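Sondus White Wardrobe, Two-Door, with Back Panel Hooks
Item 513
Sold by Indari Storage & Furniture

Home > Bedroom > Wardrobes > Sondus

The Sondus is a tall two-door wardrobe for a bedroom, entry or kid's room. It is white inside and out. Jackets and shirts go on hooks mounted high on the back panel, so you don't need a rail or a set of hangers.

Both doors swing outward. Leave enough floor clear in front to open them all the way. Long jackets hang straight down from the hook without folding.
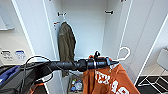
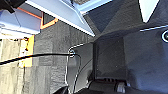
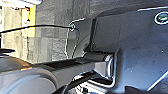 First picture: Sondus with both doors open, olive-green jacket on the left hook, right hook free.

Details
Color: white
Doors: 2
Hooks: 2, dark metal, fitted at the same height
Width: 930 mm
Assembly: required, two people
Packed in: 2 cartons

Care
Wipe with a damp cloth and dry right away. Mild dish soap is fine for marks on the doors. Do not use scouring pads or bleach. Check the hook screws twice a year and tighten by hand.

Fixing to the wall
The wardrobe must be fixed to the wall before use. A bracket is in the hardware bag. Wall screws are not included, as the right type depends on your wall.

Spare parts
Hook with screws, part 282
Door hinge, part 17
Order by part number from the Indari parts desk, Monday to Friday. Parts for the older Rekska wardrobe do not fit the Sondus.

Delivery is to the front door. Pickup is free from our Sumampouw warehouse.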